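Asell
Shop | Journal | Fit Notes | Repairs | Work With Us | Contact

Fit and wear testers wanted: knitwear and outerwear, all sizes

14 shares | 8 comments

If you have ever bought a sweater that looked great on the website and then pilled under the arms by the second weekend, please keep reading, because you are the person we want to hear from!

Asell is a small clothing label. We make sweaters, cardigans, light coats and one very stubborn quilted jacket that has been through more versions than anything else we have ever done. Everything we sell gets worn by real people for a good long stretch before it goes into production, and we're now putting together the group who will wear the fall collection. We're looking for 74 testers. That's our biggest group yet, and I'm thrilled about it (also slightly nervous about the amount of packing tape involved).

My name is Nandini Kartha and I run the wear testing here. I came to it from pattern cutting, so I care a great deal about armholes. You'll find that out quickly if you join.

What you'd be wearing

Each tester gets two pieces. One will be knitwear and one will be outerwear, and we choose them based on what you tell us about your climate, your closet and how you spend your days. The pieces in this round are:

– the Gitix cardigan, a chunky button-front in a wool and cotton blend, with pockets deep enough for a phone and a paperback
– the Vatetti crewneck, a fine merino sweater meant to go under a blazer without bunching
– a cropped rib pullover that doesn't have a name yet (suggestions welcome, no puns please)
– the Verbruggen coat, knee length, unlined, with a collar that can be worn up or flat
– the quilted jacket, version I've-stopped-asking

The cardigan is my favorite and I will try very hard not to let that influence you. The crewneck is the one we have the most questions about. We changed the neckline since the last sample, and in the office we're split on whether it now sits beautifully or sits a half inch too high. Murray Charbonneau, who grades our patterns, is on the "too high" side and would love some company.

What we ask of you

Testing runs for 10 weeks. During that time you wear each piece at least twice a week, the way you'd wear anything you own. Wear it to work, on the bus, to your sister's recital, to the grocery store in a hurry. Please don't save it for nice occasions! We learn the most from the boring days.

You'd fill in a short form every other week. It asks where the garment feels tight or loose, whether anything is itching or twisting, what you wore it with, and how it looks after washing. There's a box at the end for anything else, and I read every one of those. A tester in the last round used the box to tell us that our cuffs kept dipping into her coffee. We measured them again, and she was right, they were too long on the three smallest sizes.

We also ask for photos at the start, middle and end. Front, back and side, in daylight if you can manage it. You don't need to show your face, and the pictures stay with the fit team. They won't end up in an ad or on our social accounts.

At the end there's a phone call with me or with Naveed Niazi, who handles fabric and yarn. It takes half an hour, sometimes longer if you get Naveed going about pilling.

Who we're looking for

Anyone who wears clothes and has opinions about them. You don't need a fashion background, and you don't need to have bought from us before. You don't need to be "stylish" either, whatever that means this month. We have had wonderful feedback from a dental hygienist, a retired surveyor and a guy who wears the same navy sweater every single day and could describe each stitch of it.

We sew from XXS to 5X, and we want testers in every size. In past rounds we've been short on people at both ends of the range, and also on people who are very tall, so if that's you, please do apply. The same goes if you have one shoulder lower than the other, a long torso, a full bust, a wheelchair, or a body that is different this year than it was last year. Those answers change our patterns for the better.

A few practical things. You should be 18 or over and living in the United States or Canada. You should be able to stay in the same general place for most of the test, as forwarding parcels gets messy. If you have a wool allergy, tell us on the form and we'll send you cotton pieces only. And if you work for another clothing label, we'd ask you to sit this one out.

What you get

You keep both garments. They're samples, so the color may differ from what we end up selling, and the labels inside are plain white with a number on them. You'll also get a store credit for one full-price piece once the last form is in, and all shipping is on us, including returns if something arrives in the wrong size.

If you need to drop out partway through, that's fine. Life happens. Send the pieces back in the bag they came in and drop me a line so I can pass the spot to someone on the waiting list.

Washing and care

Every garment comes with a care card, and I'd like you to follow it for the first four weeks. After that, do what you'd normally do. If you would normally throw a merino sweater in with the towels, then throw it in with the towels and write down what happened. We would so much rather hear it from you now than from a customer in October.

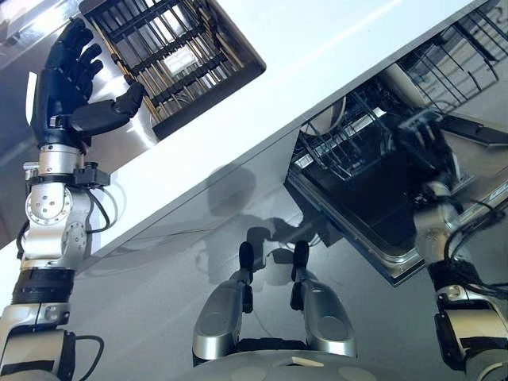 Please do note down your detergent, though. Naveed is keeping a list of which ones leave the cardigan yarn feeling stiff, and so far it's a strange list with no pattern to it at all. Line drying, flat drying, tumble drying on low, all of it is useful to us as long as it's written on the form. If a button comes off, sew it back on if you're able to, or send us a message and we'll mail you a new one with thread to match.

One thing we do ask is that you don't alter the pieces. No hemming, no taking in the sides, even if you can see exactly what it needs. Pin it, take a picture of the pins, and send that to me. I love those pictures. Dwight Zacharias, our sample maker, has a whole wall of them above his machine, and the new pocket placement on the Verbruggen coat came straight off that wall.

How to apply

Fill in the tester form under Work With Us. You'll need a tape measure and a patient ten minutes. We ask for bust or chest, waist, hip, height, arm length and shoulder width, and there's a drawing that shows where to measure. If you don't have a soft tape, a piece of string and a ruler will do.

There's one written question: tell us about a piece of clothing you wear all the time and what you'd change about it. A few sentences is plenty. We pay more attention to this answer than to anything else on the form, so write it however you talk.

The form closes Sat 6 March at midnight Eastern. Everyone who applies gets a reply, yes or no, and if it's a no this time we'll ask whether you'd like to stay on the list for the next round. Parcels go out to testers once the groups are set, and you'll get a tracking number.

Questions about sizing or the form can go to me through the contact page. Questions about shipping, addresses or a parcel that has gone wandering should go to Dwight Després. Yes, we have two Dwights. Put "shipping" in the subject line and it'll reach the correct one.

If you know someone who's always tugging at their sleeves or complaining about their coat, send them this page. I'd love to read what they have to say.

Nandini

Share this page | Print
Previous: How we chose the cardigan buttons | Next: Repairs, what we can and can't fix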